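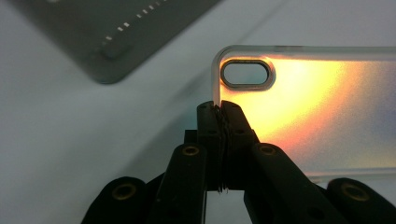 A hand-held gripper closes on the side wall of a clear phone case during task recording at Brabec's Gumville site.

GUMVILLE, Monday. Automation firm Brabec has recorded 366 demonstrations of small-parts handling with hand-held grippers and will release 298 of them to licensees in August. The remainder failed a timing check between the camera and the jaw position log.

Operators carry out each task by hand, holding the gripper, which has two jaws and a camera mounted behind them. Arm trajectories are computed afterward from the recorded motion. Thin-walled plastic goods were given priority after earlier policies closed too far on flexible edges. 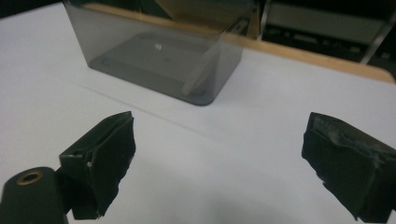
Transparent and tinted plastics remain the harder class. Edges are weak in the camera view, and highlights move as the gripper approaches. Operators were told to slow down over the final stretch and hold the jaws open until both were level with the target.

A second set, named Prerkau, was collected by remote control of a bench arm using Ollisent software. It contains 99 demonstrations of the same tasks. Brabec said remote sessions took nearly 200 seconds per attempt, well above the hand-held figure, but needed no trajectory conversion.

Training on the combined data is under way. Results by material class will be published with the release.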